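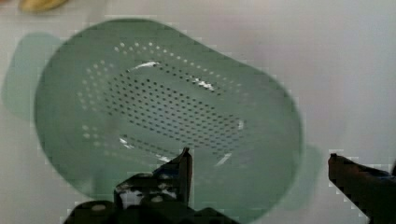 Household labour in couples who share a home is usually measured in hours, and the hours figure misses the part that causes most arguments. Someone has to notice that a task exists, decide when it is due and check afterwards that it was done. A pale green plastic colander on a light tabletop is a small case of it: using it is one job, and remembering to buy pasta is a second. The first appears in a time diary and the second does not. Surveys that record only the first tend to report couples as more equal than either partner says they are.

The Lendis household survey tried to correct for this. Adebayo Olaniyan and Amr Cherkaoui sent a questionnaire to 2043 adults living with a partner and received 1272 usable replies. Each person was given 11 regular tasks, among them laundry, bills, presents for relatives and medical appointments. For each task they marked who planned it, who carried it out and who checked it. A further 300 people, all living in Sokwood, filled in the same form a second time in October, so that the stability of the answers could be tested.

Carrying out was the stage on which partners agreed most often. Planning was the stage on which they agreed least. Men were more likely to mark planning as shared, and women were more likely to mark it as their own. The gap narrowed among couples who kept a written list, though the survey cannot say whether the list caused this or whether couples who already agreed were the ones who wrote lists.

Two limits should be noted. Both partners replied in only part of the sample, so the agreement figures rest on fewer homes than the headline number suggests. The form also treats all tasks as equal in weight. Booking a dentist and arranging care for a parent each count once.

Readers who want to try the method at home can use the short form. Each partner fills it in alone, before any discussion, and marks one name only for each stage. 'Both' is not accepted as an answer. Compare the planning column first — it is where most of the differences sit — and move one whole task, all three stages together, to the other partner for four weeks. Splitting a task by stage was tried in the Ekwueme pilot and led to more reminders between partners.

The short form is available from the Bavar reading room on request. Replies to last month's item on separate bank accounts will be printed in the next issue.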